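2022-02-10

Got in before the heating had come up and spent the first part of the morning on the thing I said I would not touch, the handover logic between the planner and the two arm controllers. Reet Rebane had left a note on the ticket. She thinks the stalls we keep getting are a timing problem. I think they are a planning problem that looks like a timing problem. We are both going on the same logs.

What the logs say is that the left arm asks for the shared zone, gets it, and then keeps it. The release call is there in the code. It only fires when the arm reports that it has settled, and the settle check compares joint velocity against a threshold I set in August, when we had the old gains. With the new gains there is a small wobble at the end of a long reach and the arm never counts as settled. So the right arm sits and waits until the timeout, and the planner writes that down as a failed plan. It was a good plan.

I changed the check so that it looks at a short window of samples and takes the average. It took 2 tries because the first time I put the window on the commanded velocity and not the measured one. That passes every time, of course. I only caught it because the unit test went green faster than it should have.

Sugeng Ong came by to talk about Tarigan, the new version of the planner. He wants it to pick the order of the mugs itself instead of reading the order from a file. I am in favor, but I want the zone locking to be dull and reliable first. We agreed to keep the file for now and put the ordering behind a flag. He also wants to rename the config keys again. I asked him to wait.

Lunch at my desk. Leftover rice and an orange.

In the afternoon I ran the mug and coaster task on the bench with the new settle check. I kept speed limits low for the first 5 runs and then put them back to normal. No stalls in the slow runs. In the normal runs I got one, and it was a different one: the planner gave both arms a start pose inside the shared zone and then could not decide who should back out first. That is a case I had written down as impossible. I have the log saved and I will write a test from it tomorrow.

The grasp side still bothers me. The pose estimate for the mugs is fine for the body, but the handle angle jumps between cycles when an arm passes over the tray. If the handle estimate moves after the approach is planned, the approach should be thrown out and planned again. Right now it is kept. I made a list of the places where we cache that pose and there are more of them than I liked.
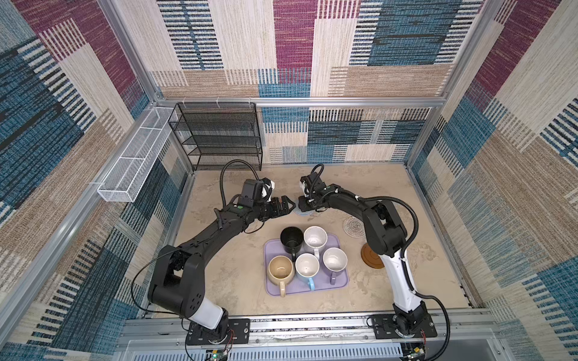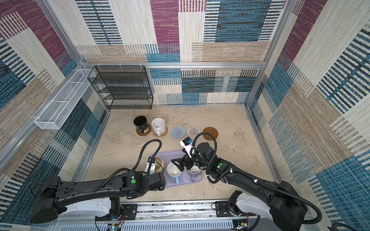 I also looked at the Gavamow viewer, which drops messages when both wrist streams are on. It makes the playback look as if an arm jumps, and then people file bugs against the controller. Reet closed one of those last week and I closed one today. The fix is probably a bigger queue. The better fix is to stamp the messages at the source and let the viewer say when it has skipped. I wrote that up and put it at the bottom of the list.

Reet called at the end of the day. I told her about the settle check and she said that was a timing problem. I said the threshold was the problem. We left it there. She did find something useful, which is that the timeout in the Zandwood branch is 10 seconds and in main it is 7, so half of the stall reports we were comparing do not match up. I had been sorting them by duration. That was most of an evening wasted, earlier this week.

Merged the settle check. Did not merge the start pose change, which is still only a sketch: give each arm a home side, and make the one farther from its home side back out. It needs a tie rule. I thought about using the arm ID and that is ugly but it would work.

To do tomorrow: the test from the saved log, the cached poses, and one timeout value in one place. Answer Sugeng about the config keys. Buy milk on the way home, which I forgot tonight.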